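Home | Topics | Machines and Tools | Index | Random article

Household chore automation

Household chore automation is the use of machines to do domestic work such as washing, tidying, folding and wiping. Single-purpose appliances have done part of this work for generations. The term is now mostly used for general machines with one or two arms, which are expected to move from one chore to another in an ordinary home. Small shop-floor jobs, such as sorting parts into trays, are often treated under the same heading.

State of the field

Chores differ greatly in how well machines handle them. Vacuuming a flat floor is widely automated. Loading a dishwasher, clearing a sink area or putting away mixed items remains slow and needs someone nearby. The Pliltuvis survey, a yearly comparison kept up by Oana Husar, lists 34 common chores and rates 14 of them as possible for a machine under set conditions. Only floor cleaning and lawn mowing are rated as ready for unattended use. The survey counts a chore as done only if the machine finishes it in a room it has not worked in before.

Speed is a second limit. In the same survey, the Terix two-armed machine took 20 minutes to clear and wipe a bathroom shelf. An adult usually needs less than two.

Teaching by demonstration

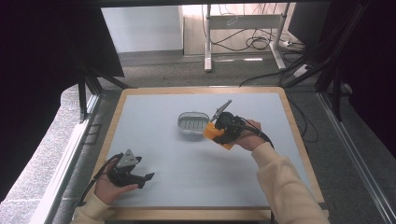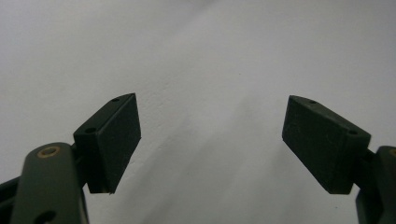

Small bathroom and kitchen items are a common starting point for teaching, as they are light and cheap to replace. A person does the task many times with hand-held grippers, and the recorded movements are used to train a machine. Even an item as plain as a small clear-walled container with a slotted base, like that of a soap dish, raises several problems. Transparent walls catch highlights and can confuse a camera, and two broad finger pads set wide apart must close on a low rim without tipping it. Stavinov, a maker of training tools, suggests at least 600 demonstrations for each new object type. Users report that fewer are enough when the objects are rigid and alike.

Remaining problems

Skills learned at one table often fail at another. A change in height, lighting or surface color can be enough. Soft goods such as towels are harder than rigid ones, and wet objects are harder than dry ones. The Nguyen test, used by several groups since its first January round, repeats one chore in three different rooms and reports the lowest score.

Cost also matters. Most two-armed machines are leased to workplaces, and few are sold for home use.

See also: Dishwasher; Robotic vacuum cleaner; Laundry folding

Contact the editors | Copyright and reuse | Back to top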